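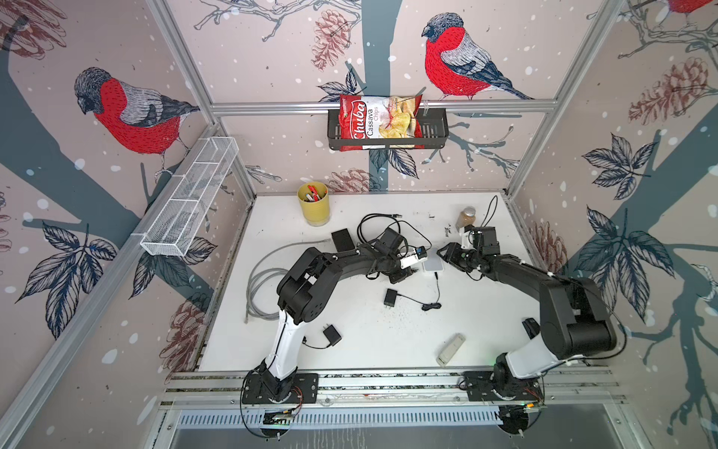
Dos brazos robóticos sobre una mesa blanca, con un vaso amarillo de bolígrafos y rotuladores al fondo.

INFORME DE AVANCE
Programa de Mediación y Observación de Actos Públicos en los distritos de Stistby y Jarkcombe
Segundo período de ejecución (marzo a agosto)
Entidad financiadora: Fundación Van Wyk
Entidad ejecutora: Asociación Bakon para el Diálogo Local

1. Objeto del informe

El presente documento da cuenta de las actividades desarrolladas entre marzo y agosto con cargo a la subvención concedida por la Fundación Van Wyk, conforme a la cláusula de seguimiento del convenio. Recoge el grado de cumplimiento de cada componente, las modificaciones introducidas respecto del plan aprobado y las decisiones que se someten a la consideración de la Fundación antes del inicio del tercer período.

La justificación económica detallada se remite por separado. El apartado 6 se limita a las desviaciones que requieren autorización.

2. Contexto

El período ha coincidido con la tramitación de la reforma de límites administrativos que traslada a Stistby parte de las competencias de registro y transporte que hasta ahora ejercía Jarkcombe. La medida ha sido contestada en los dos distritos por motivos distintos. En Jarkcombe, las asociaciones vecinales y los gremios de comerciantes objetan la pérdida de la oficina de registro. En Stistby, la oposición procede sobre todo de las parroquias rurales del norte, que reclaman garantías sobre las líneas de autobús antes de aceptar la nueva demarcación.

En abril, la visita de una delegación del gobierno regional a Jarkcombe dio lugar a un corte de la carretera de acceso y a una intervención policial para despejarla. Hubo varias personas contusionadas, ninguna hospitalizada, y dos denuncias cruzadas que siguen su curso. La Asociación no tenía observadores en el punto del corte, al haberse comunicado el recorrido de la delegación con menos de un día de antelación. El episodio condicionó el trabajo de las semanas siguientes y motivó la revisión del protocolo de avisos descrita en el apartado 3.2.

Desde junio la tensión ha disminuido. Las concentraciones continúan, con recorridos pactados en la mayoría de los casos, y el pleno de Jarkcombe ha abierto un plazo de alegaciones que las entidades convocantes han considerado suficiente para suspender los cortes de tráfico.

3. Actividades realizadas

3.1. Observación de actos públicos

Se han observado 84 actos entre concentraciones, marchas, comparecencias públicas de autoridades y sesiones plenarias con asistencia de público. El plan aprobado no fijaba una cifra mínima, pero sí la presencia en todos los actos comunicados con al menos tres días de antelación. Este compromiso se ha cumplido en Stistby. En Jarkcombe quedaron sin cubrir cinco actos, todos ellos en mayo, por falta de personal acreditado.

Cada observación genera una ficha con la hora de inicio y de cierre, el recorrido previsto y el efectivamente seguido, los contactos mantenidos con el mando policial y con la organización, y las incidencias. Las fichas se entregan a ambas partes en un plazo de siete días. Ninguna ficha ha sido impugnada formalmente, si bien la jefatura de policía de Jarkcombe remitió observaciones por escrito a dos de ellas. Dichas observaciones se han incorporado como anexo sin alterar el texto original, de acuerdo con el reglamento interno.

3.2. Protocolo de avisos

El protocolo vigente al comienzo del período preveía que la Asociación recibiera copia de las comunicaciones de manifestación presentadas en las oficinas de distrito. No contemplaba las visitas oficiales ni los cambios de recorrido de última hora. Tras lo ocurrido en abril se celebraron cuatro reuniones con las jefaturas de policía y con los servicios jurídicos de los dos distritos, y en junio se acordó un texto revisado que introduce los cambios siguientes:

- Comunicación a la Asociación de las visitas oficiales con previsión de protesta, en el momento en que se comuniquen a la policía de distrito.
- Designación de un interlocutor por cada entidad convocante, localizable desde dos horas antes del acto y hasta su disolución.
- Intervalo mínimo de quince minutos entre el primer requerimiento de despeje y cualquier actuación, salvo riesgo inmediato para las personas.
- Registro escrito de los requerimientos, con indicación de la hora y del medio empleado.

Stistby firmó el texto revisado en el mismo mes de junio. Jarkcombe lo aplica de manera provisional, pendiente de ratificación por el pleno. El intervalo de quince minutos ha sido el punto más discutido, y los servicios jurídicos de Jarkcombe han solicitado que se precise qué se entiende por riesgo inmediato. La Asociación ha presentado una propuesta de redacción, aún sin respuesta.

3.3. Formación

Han completado el curso básico de mediación en actos públicos 164 personas, entre agentes de policía local, personal de las oficinas de distrito y representantes de entidades convocantes. La participación policial ha sido superior a la prevista en Stistby. En Jarkcombe se suspendió una edición completa en mayo a petición de la jefatura, que alegó necesidades del servicio; se recuperó en julio con un grupo más reducido.

Los cuestionarios de valoración señalan dos carencias. La primera se refiere al módulo jurídico, que los asistentes procedentes de asociaciones consideran excesivamente técnico. La segunda afecta a los ejercicios prácticos, en los que agentes y convocantes trabajaban por separado. A partir de julio los ejercicios se realizan en grupos mixtos y el material jurídico se ha reescrito, con una extensión menor.

3.4. Atención y recogida de quejas

La línea de atención y las mesas informativas han registrado 741 consultas. La mayor parte versa sobre los requisitos para comunicar una concentración y sobre los efectos prácticos de la reforma de límites, materia esta última ajena al objeto del programa. Se ha optado por derivar esas consultas a las oficinas de distrito con una hoja informativa común, elaborada con la conformidad de ambas administraciones.

Las quejas propiamente dichas, relativas al trato recibido durante un acto público, se tramitan aparte y bajo reserva. La Asociación no resuelve sobre ellas: las traslada al órgano competente y hace seguimiento de los plazos. El retraso medio en la respuesta sigue siendo superior al deseable en Jarkcombe, donde el órgano de quejas permaneció sin secretaría durante parte de la primavera.

3.5. Información a la población

Se distribuyeron 3.465 ejemplares de la guía breve sobre el derecho de reunión, en las oficinas de distrito, bibliotecas y paradas principales de autobús. La edición se agotó en las parroquias del norte de Stistby antes de terminar el período. La versión para lectura en pantalla está disponible en la página de la Asociación y se ha enviado a las entidades inscritas en el registro de convocantes.

4. Grado de cumplimiento

Observación: cumplido en Stistby, cumplido parcialmente en Jarkcombe.
Protocolo de avisos: revisado y firmado en Stistby; aplicación provisional en Jarkcombe.
Formación: cumplido, con una edición aplazada y posteriormente recuperada.
Atención y quejas: en ejecución, con retrasos no imputables a la Asociación.
Información a la población: cumplido.
Encuentro entre distritos: no realizado. Véase el apartado 5.

5. Dificultades y modificaciones

El encuentro público entre representantes de Stistby y Jarkcombe, previsto para mayo, no llegó a convocarse. Las dos administraciones estimaron que su celebración durante la tramitación de la reforma podía interpretarse como una toma de posición. La Asociación comparte la cautela, aunque considera que el aplazamiento no debería prolongarse más allá del otoño, y propone un formato de sesión técnica, sin cargos electos, dedicado en exclusiva a la aplicación del protocolo.

La acreditación de observadores ha sido más lenta de lo esperado. El trámite exige la conformidad de la jefatura de policía del distrito donde se vaya a actuar, y en Jarkcombe las solicitudes presentadas en marzo se resolvieron en junio. Para el próximo período se ha acordado el reconocimiento recíproco de acreditaciones, de modo que una persona habilitada en Stistby pueda actuar en ambos distritos.

Por último, dos entidades convocantes de Jarkcombe han manifestado reservas sobre la independencia del programa, al constatar que la Asociación utiliza una sala cedida por la oficina de distrito. Se han mantenido reuniones con ambas. Una ha vuelto a designar interlocutor; la otra mantiene su decisión de no participar, aunque acepta la presencia de observadores en sus actos.

6. Aspectos económicos que requieren autorización

Se solicita a la Fundación Van Wyk la autorización de los movimientos siguientes, que no alteran el importe total concedido:

a) Traslado del saldo de la partida «Encuentro entre distritos» al tercer período, con el mismo destino.
b) Reimpresión de la guía sobre el derecho de reunión, con cargo al remanente de la partida de desplazamientos.
c) Alquiler de un local propio en Jarkcombe, en atención a las reservas expuestas en el apartado 5, con cargo a gastos generales.

7. Previsiones para el tercer período

La prioridad será la ratificación del protocolo en Jarkcombe. El pleno tiene previsto debatirlo en octubre, una vez cerrado el plazo de alegaciones a la reforma. De no aprobarse, se mantendría la aplicación provisional, que cualquiera de las partes puede denunciar con un mes de preaviso.

En formación se programarán ediciones de actualización para quienes completaron el curso en el primer período, junto con una sesión específica sobre visitas oficiales dirigida a los mandos intermedios. La observación continuará en los términos actuales, con refuerzo en las fechas de debate plenario.

Se prevé asimismo publicar un extracto de las fichas, sin datos personales, previa consulta a las jefaturas de policía y a las entidades convocantes. El borrador se remitirá a la Fundación en noviembre para su conocimiento.

Anexos remitidos por separado: relación de actos observados; texto revisado del protocolo de avisos; programa del curso básico; justificación económica del período.

Asociación Bakon para el Diálogo Local
Coordinación del Programa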